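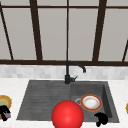
Reading order for the Keltis books?

Posted by Lawal Afolabi, 24/05/2024

I've just finished Trutetti, which I picked up second-hand without knowing it was part of a series. The back cover says it can be read alone, but there were a lot of mentions of a war in Widatari and someone called Isah who everybody seems to know. Should I go back to the start or carry on? I don't mind older books being a bit slow. I do mind having the ending spoiled. 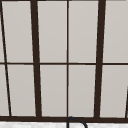
2 min read

Dionysis Tzanetos

Go back. Trutetti is the third one. The order is Keltis, then Widatari, then Trutetti, then Isah. You already know who wins the war, but the second book is mostly about how the city falls and who sells it out, and Trutetti leaves that alone. Isah is only a side character until the last 100 pages of Widatari.

Check which edition you get of the first book. The old hardback has the map and the list of houses at the back. My paperback has neither, and I had to keep a bookmark with names on it. Chapter 27 is also longer in the hardback.

The fourth book runs to 1,183 pages, so borrow it before you buy it.

marshreader

I read them in the wrong order and it was fine. The first one is weak anyway, too much walking.

pellow_b

There is a short story as well, set before all of them, about the ferry woman. Can't remember what it's called. Leave it until after Widatari or the bit with the bell won't mean anything.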